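Guides > Nudska Gazetteer > Installation > Adding a new junction

4.2 Adding a new junction

Road names approved by the highway authority are entered in the Nudska gazetteer before any sign is ordered. Set the record status to Draft first.

1. Open Records and select Junctions.
2. Type the junction number, including any letter suffix.
3. Enter the approved name in the Name field, up to 18 characters.
4. Press Check. Names already in use are shown in red.
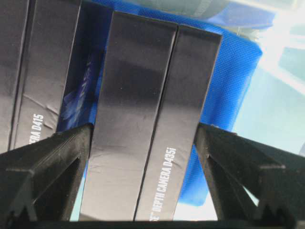

The Sutcliffe plate module prints the name at the size set in step 3 of section 4.1. It must be loaded before the Draft record is saved. Stand the module upright, as with the two tall black boxes, one of them plain and one labelled, and keep the label side in view - the licence code is needed in step 5.

5. Enter the 16-digit licence code and press Save.
6. Change the status to Proposed.

NOTE: The Drullell atlas export holds 2,527 names. Older entries are not overwritten.
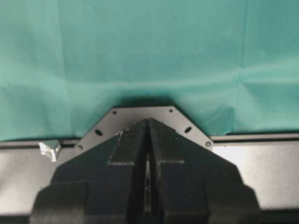 Fig. 2. Black gripper in front of teal-green cloth.

CAUTION: Do not set a record to Final until the naming order is signed. Final records can be changed only by Susier support.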